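Keeping the GenRobot.AI gripper in shape

So-ying Tse lights up when you ask her about screws. She looks after the hand-held gripper at Plistwood, the one that goes out to people's kitchens, and she has a torch in her pocket before I've sat down.

"Start with the pivots, always!" she says. "If one has crept even a little, the fingers don't meet square, and a brush handle will roll on you."

Her check has 13 points and she does it before every outing. Fingers open, fingers shut, a wiggle at each joint, then a scrub with a proper brush in a proper pan, because pushing sideways shows up play that a gentle squeeze never will.

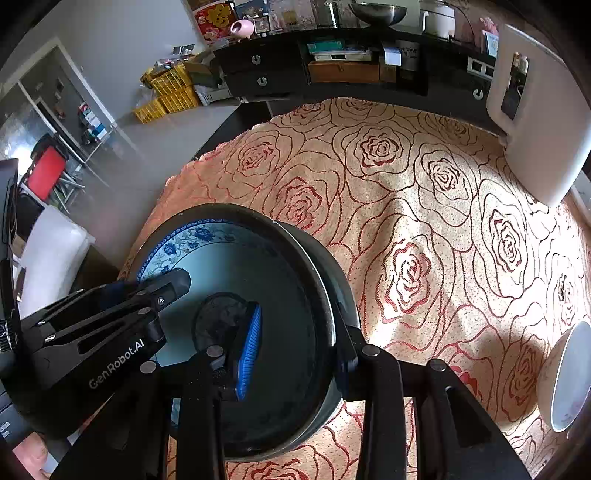
After the washing-up

Grease is the real enemy. Tse wipes down both fingers with a barely damp cloth, dries the linkage and leaves the whole thing open overnight. "I used to oil it as well," she laughs. "Terrible idea, it just collected crumbs."

Since September she has kept a notebook of every adjustment, almost 21 pages so far, and Jasper Jacobs in the Burnville workshop has begun copying her method. "He rang me about a loose screw and we talked for an hour," she says. "I loved it."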